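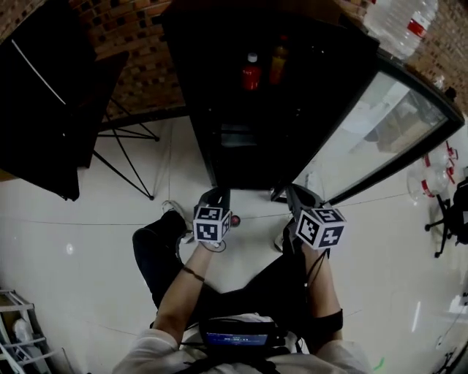

붉은 벽돌 벽 앞의 음료 냉장고. 문이 열려 있고 위쪽 선반에 병이 보인다.

불타 1층 휴게실 음료 냉장고가 다시 돌아갑니다! 엘리베이터에서 마주치는 분마다 "그거 언제 열어요?" 하고 물어보셔서 소식부터 짧게 올리려고 했는데, 쓰다 보니 또 길어졌네요. 급하신 분은 이것만 보고 가세요. 내일 아침부터 쓸 수 있고, 한 병에 2000원이고, 이름 안 쓴 개인 음료는 이제 못 넣습니다.

1층에 잘 안 내려오시는 분들을 위해 조금 더 적자면, 붉은 벽돌 벽 앞에 서 있는 검은색 유리문 냉장고 얘기예요. 작년 여름에는 인기가 정말 대단했죠. 오후 세 시쯤 내려가면 시원한 건 벌써 다 나가고 미지근한 보리차만 남아 있던 기억이 납니다(저는 그 보리차도 잘 마셨습니다만). 그러다 가을부터 슬슬 개인 짐이 들어오기 시작했어요. 반쯤 마신 탄산수, 누가 선물로 받은 듯한 홍삼 음료, 뚜껑이 안 맞는 물병까지요. 겨울이 되니까 파는 음료와 맡겨 둔 음료가 뒤섞여서 돈을 내고 마셔도 찜찜하고, 안 마시자니 목이 마르고. 그래서 지난달에 아예 판매를 멈추고 정리에 들어갔습니다.

정리를 맡은 분은 3층 미다흐 작업실의 아나옐리 카마초 씨입니다. 예전에 작은 식료품 가게에서 진열을 해 보셨다고 해서 제가 거의 매달리다시피 부탁드렸어요. 첫날 냉장고 앞에 나란히 서서 뭘 어디에 둘지 의논했는데, 저는 색깔별로 맞추면 예쁘겠다고 했다가 바로 퇴짜를 맞았습니다.

"색깔로 맞추면 첫날만 예뻐요. 키 큰 병은 키 큰 병끼리 두고, 새로 온 건 뒤에 넣어야 해요."

맞는 말씀이라 저는 조용히 행주를 들었습니다. 선반은 하나씩 빼서 싱크대에서 씻고, 문 고무 패킹은 면봉으로 틈새까지 닦았어요. 패킹 사이에서 클립이 하나 나왔는데 잃어버리신 분은 굳이 안 찾으러 오셔도 됩니다. 유리문은 마른 천으로 마무리했더니 이제 방 안이 비칠 정도예요. 지나가다 머리 매만지는 분이 벌써 계시던데, 네, 저도 그랬습니다.

음료는 일리에에서 받기로 했습니다. 길 건너 그 도매상 맞아요. 전에는 우리 중 누군가가 마트에 갔다가 생각나면 한 묶음 들고 오는 식이어서, 콜라만 잔뜩 있는 주도 있고 아무것도 없는 주도 있었거든요. 앞으로는 2주에 한 번씩 상자째 들어옵니다. 첫 주문은 20상자로 넣을까 하다가 보관할 자리를 재 보고 16상자로 줄였어요. 남는 상자는 계단 밑 창고 왼쪽 선반에 두니까 냉장고가 허전해 보이면 꺼내서 채워 주셔도 됩니다. 단, 꺼낼 때는 앞쪽 상자부터요!

값은 말씀드린 대로 종류에 상관없이 한 병 2000원입니다. 처음에는 물만 싸게 하자는 의견도 있었는데, 그러면 장부 맞추기가 너무 복잡해져서 통일했어요. 대신 마시는 물은 싱크대 옆 정수기에서 언제든 그냥 받아 가시면 됩니다. 돈은 냉장고 옆 벽에 붙여 둔 계좌로 보내 주시거나, 현금이면 서랍 안 양철통에 넣어 주세요. 양철통 열쇠는 저와 카마초 씨가 하나씩 갖고 있습니다.

개인 음료도 완전히 금지는 아니에요. 이 부분에서 항의를 제일 많이 받았기 때문에 꼭 적어 둡니다. 맨 아래 칸은 개인용으로 비워 두기로 했어요. 이름과 넣은 날짜를 적은 스티커만 붙여 주시면 되고, 스티커와 펜은 서랍 첫째 칸에 있습니다. 한 주가 지나도 그대로면 연락을 드리고, 연락이 안 되면 정리할게요. 도시락이나 반찬통은 여기 말고 2층 주방 냉장고로 가져가 주세요. 지난겨울 김치통 사건을 기억하시는 분들은 무슨 말인지 아실 거예요.

휴게실 바닥 얘기도 잠깐 할게요. 밝은색 타일이라 음료를 흘리면 정말 금방 표가 나요. 대걸레는 화장실 입구 쪽 고리에 걸어 두었습니다. 그리고 냉장고 앞에서 작고 검붉은 공이 하나 보였는데, 찾으시는 분은 휴게실에 한번 들러 보세요. 작은 물건은 문 여닫는 자리만 피해서 두시면 좋겠습니다. 문이 오른쪽으로 꽤 크게 열려서, 양손에 병을 들고 돌아서다 보면 발밑이 잘 안 보이더라고요. 저도 병을 안고 뒷걸음치다가 의자에 한 번 걸렸습니다. 병은 무사했고 정강이에는 멍이 들었어요.

냉장고 위도 가끔 봐 주세요. 커다란 투명 물병 같은 걸 올려 두기 좋은 높이라 자꾸 뭐가 올라가는데, 무거운 걸 올린 채로 문을 세게 닫지는 말아 주세요. 빈 병은 위에 쌓지 말고 뒷문 쪽 분리수거함으로 부탁드려요. 뚜껑과 라벨은 따로 떼야 한다는 거, 다들 아시죠?

빈 병 얘기가 나온 김에 하나 더요. 작년 여름 한철에 우리가 내놓은 빈 병이 거의 400개였습니다. 분리수거함 비우는 날마다 제가 적어 둔 숫자를 더해 본 거예요. 카마초 씨가 이걸 보더니 유리병에 든 차도 들여놓자고 하셔서, 일리에에 병을 도로 가져갈 수 있는지 물어보는 중입니다. 답이 오면 1층 게시판에 붙일게요.

어떤 음료가 좋은지도 받고 있습니다. 게시판에 종이를 붙인 지 한 시간도 안 됐는데 벌써 식혜에 표가 몰렸어요. 저는 자몽에 한 표 넣었고 아직은 저 혼자입니다. 3월 주문분부터 반영할 예정이니 지나가실 때 적어 주세요. 글씨는 조금만 크게 부탁드려요. 지난번 설문에서는 "매실"인지 "매일"인지 한참 들여다봤거든요.

첫 상자는 내일 아침 9시에 들어옵니다. 옮기는 거 도와주실 분은 그 시간에 뒷문으로 와 주세요. 다 채우고 나면 같이 한 병씩 마실 거고, 그날 건 제가 냅니다!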